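# Sandel water main works to finish in September

4/23/20

Work to replace 713 metres of cast-iron water main beneath Collet Street in Sandel will be completed in September, the contractor Clurance has confirmed.

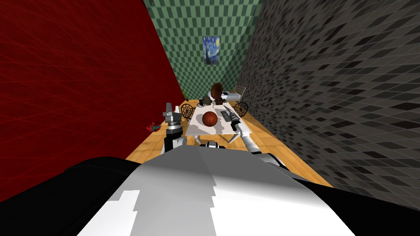 The existing pipe dates from the first phase of housing on the street and has burst 5 times under the eastern carriageway. It will be abandoned in place, filled with grout and capped at both ends. The new main is polyethylene, laid in a parallel trench on the north side, with butt-fused joints and a valve at each junction.

A total of 248 properties will be moved to the new supply. Each connection requires the water to be shut off for up to 3 hours, and households will receive a card through the door before the work reaches them. Taps should be run until clear once the supply returns.

Gebhard Zwahlen, site engineer for Clurance, said the trench would be backfilled in short lengths to keep driveways open. "The ground is made up of old clay fill, so we are shoring more of it than the first survey suggested," he said.

Pressure tests are carried out on each section before it is chlorinated and flushed. Samples must pass before any property is connected.

Through traffic is diverted along Sovano Road – the footpath on the south side stays open. Parking bays outside the shops are suspended until resurfacing is complete.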